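**Page last updated Apr 22, 2021**

# The Sturnum bench press for bookbinders

We love this little press. It's the one we reach for on every job that will fit in it, and it has been on the Nilside bench long enough for the paint on the handwheel to wear through to bare metal where the thumbs go. If you bind notebooks, repair paperbacks, make boxes or simply want your card-covered pamphlets to lie flat (they will!), the Sturnum is a lovely thing to own and a very easy thing to use.

It is a nipping press, meaning a flat plate comes down on a flat bed by way of a screw, and whatever is between them gets squeezed evenly all over. You use it for short, hard presses: straight after gluing a spine lining, after putting down endpapers, after covering a board. You can also leave work in it overnight, and we very often do.

## What you get

- The press itself, with cast iron bed and platen
- A four-spoke handwheel, removable for carrying
- A pair of beech pressing boards, sanded and waxed
- A packet of blotting paper, cut to the platen
- A hex key for the two bolts in the crosshead
- A printed booklet by Jolanta Kwiatkowski, who teaches our evening course

The opening is 58 mm with the platen wound right up. That's enough for a thick sketchbook between boards, or a whole pile of single-section pamphlets pressed together. The platen takes anything up to A5 with a good margin all the way round, and you can get a slim A4 book in if you don't mind turning it and pressing twice. For full A4 work you really want its big sister, the Flindo, and the two share the same screw thread and the same handwheel, so spares are easy.

## The screw

I could go on about this screw for a whole page. It is a proper square-cut thread, quick on the way down and firm at the bottom, and the first time you spin it freely and feel it stop dead against the boards you will grin. The older version had a finer thread that gave a bit more squeeze but took an age to wind, and customers told us so. The current one came in last March and I wouldn't go back.

Put a smear of ordinary grease on the thread when it starts to squeak. Wipe off what squeezes out at the collar before it finds your paper. Grease on a finished cloth case is a heartbreaking sight.

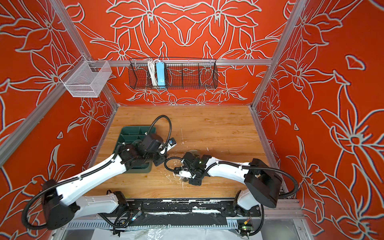
Do I need to bolt the press down to my bench?

Most people leave theirs loose. The base is wide and heavy, and with the handwheel turned by both hands at once it stays where you put it. Bolt holes are drilled in all the feet should you want them, and if your bench is light or has a slippery top we'd suggest a square of rubber matting under the base before you get the drill out.

## Paper, board and glue

The press is kind to almost everything, but damp work needs a little care. Always have something between fresh paste and the iron. Our usual stack, from the bed upwards, goes pressing board, blotter, waxed paper, book, waxed paper, blotter, pressing board. Change the blotters after the first few minutes and again before you go to bed. They come out cool and slightly wavy and can be dried flat and used many times over.

With PVA you can be quick. Give it a good nip, count slowly to thirty, take it out and look at your corners. With wheat paste, take your time, and ease off half a turn if you see the covering material starting to show the grain of the board beneath. Leather we'd treat more gently still, particularly anything with a raised grain you paid good money for. Wind down until the platen touches, then a quarter turn, and stop there.

Book cloth is a joy in this press. Textblocks up to 80 leaves of ordinary cartridge paper sit square without any packing at the fore-edge. Thicker ones with a lot of sewing thread in the folds will swell at the spine, and you'll want a strip of card along the front to even things out. Jolanta's booklet has a nice drawing of this.

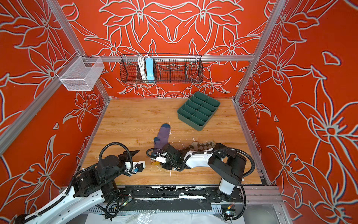 *Black wire basket on the crossbar, with orange-red floral panels behind.*

## Colours and finishes

The standard finish is a deep green enamel on the frame with the bed and platen left as bare machined iron, lightly oiled. There is also a black, and a cream which looks wonderful but shows every fingerprint. Handwheels are black on all of them.

Bare iron will rust if you leave it in a damp shed. Wipe the platen dry after any paste work and rub on a little microcrystalline wax now and then. If you do get a brown bloom, fine wire wool and a drop of oil will lift it, and you can be pressing again the same afternoon (wax it first, please).

## Extras worth having

**Lemieux brass-edged boards.** For pressing in the groove of a case binding. The brass lip stands just proud of the wood and gives a beautifully crisp joint. Sold in pairs, and the sort of thing you'll wonder how you managed without.

**Felt pads.** Six to a packet. Good for embossed covers, stuck-on labels and anything else with a raised surface you want to keep.

**Blotting paper, large pack.** We buy this for ourselves by the 900 sheet box and split it down, so you can ask for a small bundle if that's all you need.

**Spare handwheel.** Fits both the Sturnum and the Flindo.

## Delivery and collection

The press travels in a wooden crate with the handwheel packed separately, and it wants two people to lift it. Keep the crate if you have room, as it makes a very decent stand. You're welcome to collect from the Nilside workshop, and if you bring a book along we'll gladly put it through a press while the kettle boils. Just ring first so that one of us can clear the bench.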